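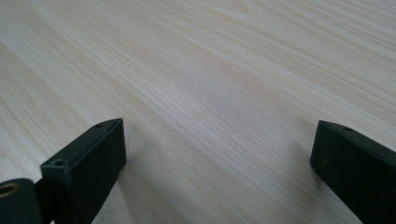

Wrist view, fingers open over bare pale wood. Grain running on the diagonal, no table edge to line up with.

## Tralness Grip View 2

Software for wrist-camera gripper work. Reads the finger pose, the gap and the surface underneath from the one colour camera. No depth sensor needed, no markers on the fingers.

Built by Vallia, Felutham office. Sold per station, not per user.

### What it does

- **Finger tracking.** Finds both fingers every frame and gives you the opening in millimetres. Matte black fingers are fine. Pale ones on a pale bench are harder, see Limits.
- **Surface plane.** Fits the benchtop from texture alone. Wood grain, woven mats, brushed metal. Doesn't need to see the edge of the table.
- **Empty check.** Yes/no/unsure on whether there's anything between the fingers. Unsure is a real output, please don't map it to no.
- **Shadow rejection.** Soft shadow beside a finger no longer counts as an object. This was the big complaint with version 1 and Ekene Olatunji rewrote the whole stage.
- **Drift flag.** Compares finger position to your saved calibration and tells you when the mount has moved. Won't fix it for you, just flags.

### New in this release

Grain handling, mostly. Long parallel lines used to pull the motion estimate sideways, so a slide along the grain looked like no movement at all. Now the tracker weights across-grain and along-grain separately and reports a confidence for each. If along-grain drops too low the planner gets a hold signal. You can turn the hold off in the station file (`grain_hold: off`) but the confidence still gets logged.

Also:

- Bolt holes in the finger tops can be used as tracking points. Click them once in the setup screen, done.
- Log files are smaller
- Fixed the crash when the colour profile folder had a space in its name
- Setup screen remembers which station you were on. Finally.

### What you need

- One wrist or hand-held camera, colour, fixed to the gripper body
- Both finger tips in view at full open. Tips only is OK, the rest can run out the bottom of the picture
- Linux box, 13 GB free disk. Graphics card recomended but the empty check will run without one
- Finger model file. Seventeen shapes come in the box, plain rectangular blocks included. Odd shapes, send us the drawing

### Setup, short version

1. Install, start `gripview-setup`.
2. Pick finger shape.
3. Open gripper all the way over a clear bit of bench. Hold still until the bar fills.
4. Close, open, close.
5. Save. Name the station something you'll recognise later.

Redo steps 3 to 5 after any finger change. Swapping a worn pair for the same part number counts as a change.

### Limits

Read these before ordering.

- Glossy benchtops: surface plane works, motion confidence is poor.
- Plain white laminate with no texture: don't bother. Put a mat down.
- Fingers close to the bench in colour: tracking holds while they're moving, tends to lose them when they stop.
- Clear plastic parts: empty check says unsure a lot. Working on it, no date.
- One gripper per licence. Two-arm stations need two, we do a discount, ask.

### Planner hookup

Publishes over plain TCP or as ROS 2 topics. Opening, plane, empty state, both confidences, drift flag. Python and C++ clients included, the C++ one is maintained by Boonsong Sriwong and is the better documented of the two. Example scripts are in `/demos`, start with `open_and_wait.py`.

Ellwood motion planner users: there's a ready adapter, but it needs the November build or later. Older builds ignore the hold signal and will happily keep moving.

### Licence and support

Station licence is perpetual, with updates for the first year. After that updates are optional and your version keeps running. Trial is 21 days, full features, logs are yours to keep.

Support by email, answered out of Felutham. Send the log folder and the station file with your first message, it saves everbody a round trip. Finger model requests go to Folasade Mohammed, licence and pricing questions to Ifeanyi Edet.

Version 1 customers: upgrade is free, but old calibration files won't load. Recalibrate each station.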